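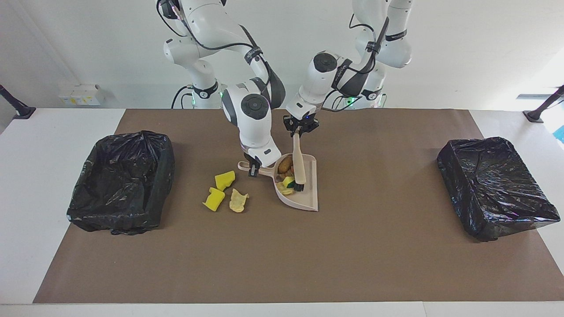
Both arms on the sweeping task, brush in one gripper and dustpan in the other.

I have been meaning to write up the gripper comparison since June, and as I now have a free evening and most of my notes in one place, I may as well get on with it.

The question was simple enough. We have been running the Grondonora fingers on both arms for a good while, and Rivera had offered us a set of theirs to try on the same mounts. The Grondonora pair is flat and fairly stiff. The Rivera pair has a softer pad and a slight curve to it. On paper the Rivera should be better with odd-shaped handles. I wanted to know if that held up on a job that needs two hands and a bit of pushing.

Sweeping is good for this. Picking up a block and putting it down again tells you very little about a gripper, as almost anything will hold a block. A brush is another matter. The bristles drag, the handle wants to turn, and all of that goes straight into the fingers. The dustpan is worse in its own way, because the handle is long and the weight is all out at the far end. If the grip slips by a few degrees the edge of the pan lifts off the mat and the brush just pushes the bits underneath.

I did 12 runs with each set. Same brush, same dustpan, same brown mat, and bits of sponge and old food as the rubbish. I put the pieces down by hand and didn't try to place them exactly the same each time. Some people will say I should have. I think a gripper that only works when the rubbish is in the right spot isn't much use to me.

With the Grondonora fingers, 10 of the runs got everything into the pan without me stepping in. The two that failed both went wrong at the brush. The handle had been picked up slightly off centre, and when the bristles met a larger lump it rolled between the fingers until it was sweeping with its side. The pan was never a problem. Flat fingers on a flat handle is a good match and I couldn't see any movement in it at all.

The Rivera set was more or less the other way round. It held the brush very well, even when I had the arm press harder than it needed to. The pan handle was where it struggled. The soft pads give a little, and with that long handle a little at the fingers becomes a lot at the lip. I tried closing them harder, which helped, but the motors got warmer than I like and I went back to the normal setting after a few runs.

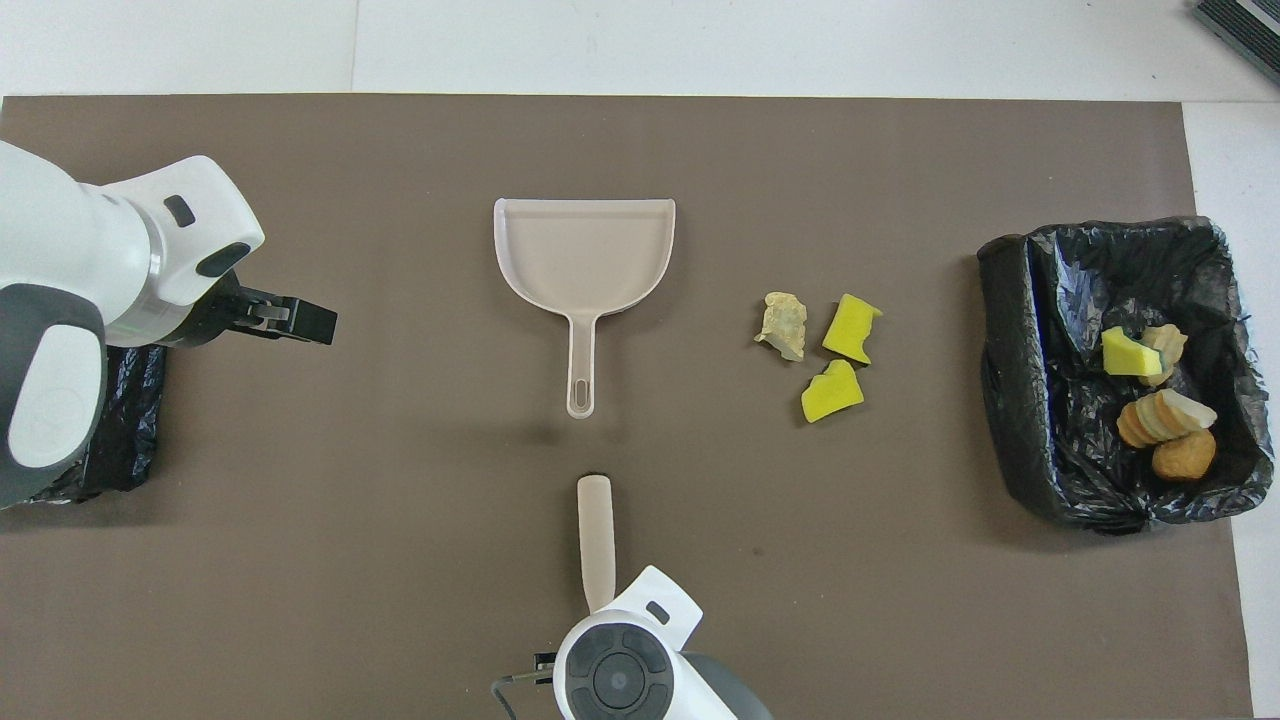 Picking the tools up in the first place took more of my time than the sweeping did. The dustpan lies nearly flat, so the fingers have to come in low, and there isn't much room before they touch the mat. I had to bring the approach height down for the Rivera fingers, as the curve means the tips meet sooner than you expect. It's a small change but it cost me most of an afternoon, mainly because I changed it on one arm and forgot the other.

The controller is still the Brurelik one. I had thought about swapping that at the same time and I'm glad I left it alone, or I'd have had no idea which change did what. My only complaint with it is the same as last year. The grip force is set as a plain number with no unit, and the number doesn't mean the same thing once you change the fingers. I keep a table of my own settings taped inside the cupboard door.

For now I'm going to run them mixed – Rivera on the brush side, Grondonora on the pan side. It means two sets of spares and two sets of settings, which is a nuisance, but the first few goes have been steady. I haven't done enough of them to put a figure on it yet.

The next thing is the camera. I have been using the fixed view for most of this and it loses the bristles whenever the arm leans over them. Flodomstead do a small one that fits at the wrist, and I've asked for the mounting drawings to see if it will clear the cables. If it does I'll repeat the brush runs with it and post the numbers, along with the approach heights for anyone using the same fingers.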